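The Block from Stuvstead
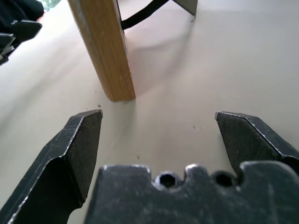 The honey-colored block, upright on the cream tabletop.

Aniela Baran had cleared the table by the time her uncle came in from the yard. The bills were in the drawer and the lamp was on the floor.

"Is this it?" Przemysław asked.

"It's the only one he kept."

He pulled out a chair and sat down without taking off his coat. The grain ran straight up the block, with a few darker streaks in it. He looked at it for a while before he touched it.

The house in Stuvstead had been sold in May, the spring before, to a couple from Leveck. They wanted the porch gone. Damian Gajewski did the work for them and took the old posts to the dump in Dimmont, all but one, which her father asked him for. He had her hold the other end while he sawed it.

"Your grandfather cut those posts," Przemysław said. "He did it in one summer. I carried water for him and got in the way."

"Dad said you fell off the roof."

"That was later. I was 17."

He turned the block around and ran his thumb down the side. She knew he was looking for the pencil marks. Her father had looked too, under the kitchen light, and then gone up to bed.

"They were higher up," she said. "On the part Damian had already cut."

"I was taller than him until he was twelve."

"He never mentioned that."

"No, he wouldn't."

She put the kettle on. When she came back with the cups he had taken off his coat and hung it on the chair, and the block was standing where she had put it.

"Do you want to take it home?" she asked.

"Let me drink this first," he said.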